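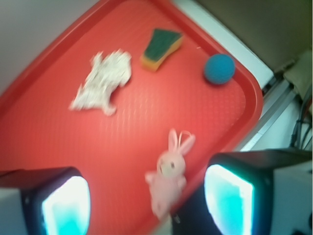
Kitchen sponge on a red plastic tray

Contract Workers Abroad > Embassy and Consular > Consular visit to Budura, who is going?

Started by pipefitter_lou, 16 September 2026

pipefitter_lou
The embassy notice says the consular team will be in Budura in October for passport renewals, notarized papers and registration. Two days only, at the Hegde Hotel. Appointments have to be made through the link in the notice. I got a slot on the first day but my roommate got an error page every time he tried. Has anyone had better luck? Also, does the company have to release us for it, or do we use a day off? I'm with Skorix at the north camp.

marsh_hen
Slots were gone by the time I got home from night shift. The notice says 328 appointments across both days. There are more people than that in the two Skorix camps alone, before you add the hospital staff and the domestic workers in town.

As for being released, it depends on your contract. Mine says they have to give "reasonable time" for official documents. My supervisor read that as an unpaid half day.

k_olander
Mine was paid last year. Same company. Ask the site office and get the answer in writing before you go. If you ask the supervisor he will say whatever is easiest for the roster.

pipefitter_lou
Did you need to show them the appointment email?

k_olander
Yes. Printed. They kept the copy, so bring another one for the hotel.

dustbowl77
I would skip it and go to the capital. I did the last visit and stood in a hallway until late afternoon, and my passport still took 12 weeks to come back. A friend went to the embassy itself the same month and had his in nearly half that. The application goes to the same place but theirs doesn't sit in a bag waiting for the team to finish its tour.

marsh_hen
That is fine if you can get three days off and pay for the road. Most of us can't. And the current advisory says to avoid non-essential travel on the highway after dark. The Hurkora bus leaves at 4 in the afternoon, so you are on the road at night no matter what.

dustbowl77
The Hurkora bus has run every day through all of this. I have taken it plenty of times. The advisory has said the same thing for as long as I've lived here. They copy the old one and change the date.

marsh_hen
They don't only change the date. The new one added the stretch past the river checkpoint and took out the airport road. Read it again. I'm not telling anyone what to do, but a person who is new here should know the advisory exists before they buy a ticket because somebody online said the bus is fine.

dustbowl77
I said I have taken it. People can decide.

tessa_ward4
Does anyone know if you can register at the visit without an appointment? I don't need a passport, I only want to be on the list in case they have to contact people. I moved here in spring and never did it. My employer said they did it for me, but I never got any confirmation.

k_olander
Registration was walk-in last time. Separate table, short form, no fee. You need your passport, residence card and the name and number of someone at home.

Don't trust the employer on that one. Skorix told us the same thing. When I checked, I was listed at a camp that has been closed since before I got here. If they had needed to find me they would have sent someone to an empty field.

tessa_ward4
Thank you. I will go to the table.

fnaciri
I work at the hospital and help the embassy as a warden for the east side of town, so I can answer a few of these.

Registration will be walk-in both days, mornings only. You can also do it online at any time, and you should get a confirmation email. No email means it didn't go through.

The appointment link had a fault the first night. Some slots were held by people who never finished the form, and those are being put back. Check early in the morning.

Bags will be searched at the hotel and large ones turned away. Phones are allowed in the lobby but have to be off in the room. Please don't come hours ahead of your time. A long line on the sidewalk is the thing we most want to avoid.

I can't advise on the bus beyond what the advisory says.

Fouad Naciri

dustbowl77
If you don't want a line on the sidewalk then hold it somewhere bigger. The school had a courtyard and a wall around it. The hotel is right on the main street.

fnaciri
The school was asked and has exams that week. I passed on the same comment after the last visit.

pipefitter_lou
My roommate got a slot this morning on the second day, 10:40. It took a few refreshes. Thanks to fnaciri for that.

One more question. Skorix holds my passport in the office safe. Do I ask for it the day before, or will they bring it? One of the guys said the company sends someone with all of them in a box.

marsh_hen
Get it yourself and get it early. They should not be holding it to begin with.

k_olander
I don't agree with making a fight of it a few weeks before the visit. Plenty of people leave theirs in the safe by choice. The lockers at north camp don't lock. Sign it out two days ahead and keep it on you.

marsh_hen
By choice is fine. I have never been handed a form asking what my choice was.

fnaciri
The person whose passport it is has to hand it in. We will not take passports from a company representative. If the office refuses to give yours back, write to the consular address in the notice and put your full name and passport number in the message. Please don't post those details here.

pipefitter_lou
Asked today. The clerk says the safe is opened twice a week and I'm on the list for the next time. I'll post again when I have it.

tessa_ward4
I tried the online registration while I was reading this and the confirmation came within a few minutes. Check your junk folder, mine was in there.

dustbowl77
Is the fee cash only again? Last time they would not take worn bills.

fnaciri
Cash only, exact amount if possible. Clean bills, please. The bank across from the hotel will change old ones until noon.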